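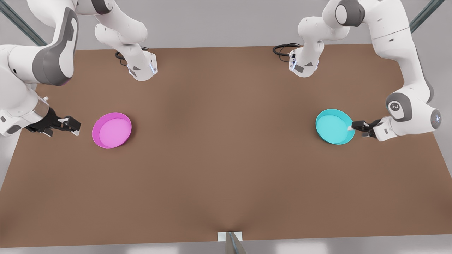

According to the evening shift at Vaker, the question that matters is who will be standing at the line in August, and no rehearsal of arms and bowls on a screen will answer it. The remark was made at the end of the briefing and is recorded as received. It will be put to site management together with the items below.

Workshop notebook, automation group, Ondrejka
Entry 2024-08-05
Project: Trekoron, dish handling, two-arm station
Status: simulation only. No change to staffing or shift plans has been approved.

1. Setup. The simulated station has two arms mounted at the far side of the table and two bowls, one pink and one cyan. The pink bowl is assigned to the robot's right arm and the cyan bowl to its left. Colleagues reading the view from the front of the table are reminded that the robot's right is on their left. The log for the last session used both conventions and has been corrected.

2. Task. Each arm is to approach its bowl from the outer side, close on the rim, lift, and set the bowl down turned by 90 degrees. Run 2513 is kept as the reference run. The approach angle of 45 degrees is retained until the rim contact settings have been reviewed.

3. Present work at the station. Two employees per shift sort and stack dishes by hand. Both positions include checking for chips and residue, a duty that does not appear in the written job description and was therefore missing from the Trekoron task list. It has been added. The simulation does not cover it.

4. Expected changes. If the station is introduced, lifting and placing would pass to the arms. Inspection, clearing of faults and restocking would remain with staff. The group notes that this would be a different job from the present one, with more standing and watching and less movement. Employees asked whether the pay grade would follow the new duties. The group has no authority to answer and has said so.

5. Training. Vetum has offered one day of instruction per shift. The evening shift considers this too short, and the group agrees. Fault clearing alone took about two hours to explain at the briefing, and several questions were left over.

6. Open items.
Written reply from management on staffing and grade.
Revised job description, including inspection.
Rim contact settings, both grippers.
Cable routing behind the arm bases, to be checked against the floor plan at Vaker.

Next entry after the reply from management is received.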